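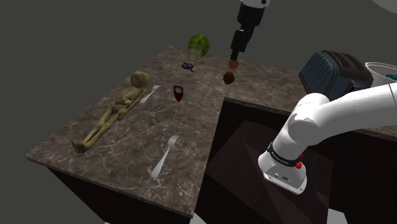
June, notebook p. 64 - clutter sweep, sim kitchen

Started 7:40 am, machine was free till lunch. Goal: find out if the drop in pick success with clutter is the grasp model or the planner. Thu Ung thinks planner. I thought grasp model. Writing this down before I forget what we ran.

Setup
Kitchen from the Kendthorpe set, marble counter version. Target is always the small reddish ball. Distractors drawn at random from the Wisidmont object pack, dropped from low height, let settle, then arm starts. Same arm start pose every episode. Two conditions:
A - sparse, target plus one or two things far away
B - cluttered, counter strewn with whatever the sampler gives, fork, cup things, figurine, fruit, etc
150 episodes each. Seeds saved with the run, same seeds for every variant so we can compare episode by episode.

Policy is Chiến's checkpoint from last week, the one with the wrist view dropout. Not the newer one, the newer one has the gripper timing bug and he hasn't pushed the fix.

First pass
A fine, nothing to say. B clearly worse, same as before. Did not trust the success flag so watched a bunch of the B failures by hand with Lụa. Sat through 60 of them. Sorted into piles:

- never reaches, planner times out or picks a silly path over the far side
- reaches, closes on air or clips the side of the target
- grabs wrong object
- grabs fine, loses it on the lift
- flagged fail but it was holding the thing (!!)

Last pile was bigger than I wanted. Success check wants the target above the counter by a fixed height for 10 frames in a row. Problem is the height is measured from the object origin at spawn, and in B some targets spawn propped on another object and then roll off. So origin height at spawn is too high and the lift never clears it. Dumb. Was in there since Thu Lâm split the spawner in two, not her fault, the check was mine.

Fix: take reference height after settling, not at spawn. Two line change. Reran the B seeds with only that.

Second pass
Gap between A and B shrinks a lot but does not go away. So part of our "clutter effect" was the check. Need to go back and look at the table in the draft, Châu already has it in the slides for Storero. Tell her TODAY.

What's left in B after the fix is mostly grasp side. Planner timeouts are there but few, and Thu U. reran those with double the time budget and most went through, so that's a knob. The closes-on-air ones don't care about planning time at all. Approach looks good, fingers come down in the right place from above, then a late sideways correction right before closing. Always toward the nearest round thing of close to the same size. In A there's no round thing so no drift. That's my reading anyway.

Quick test: swapped round distractors for flat ones (utensils only), left everything else alone. Drift mostly gone. Then round only, no utensils - drift comes back and worse. Did not run full seed sets for these two, only the first 64, so don't quote them.

Lụa's point: could be color as much as shape. Brown and reddish brown are pretty close under that top light. Fair. Need recolored rounds to seperate it. She has a script for swapping textures from the Lương project, says it should work as is except the paths.

Other stuff noticed
- steel things throw highlights that jump between frames. Doesn't seem to hurt but check the depth
- figurine mesh has bad collision, limbs use a convex hull so stuff rests on nothing next to it. Either fix the mesh or drop it from the sampler. Leaning drop
- objects sometimes settle hanging over the back edge of the counter. Sampler should reject these, half the time they fall later and the fall wakes up the physics for everyhting near it
- render is slow with shadows on, kept them on anyway so we match the training data

To do
recolor test, full seeds, both conditions
rerun old baseline with fixed check (Chiến, if he has time, else me overnight)
log the wrist correction in the last part of the approach, x and y separate
reject rule for the back edge
ask Thu Lâm if anything else reads pose at spawn - grep says one more place, in the place task. Have not looked

12:20, machine handed over to Châu. Run folder is clutter_b_refheight, the one without the suffix is the OLD check, don't use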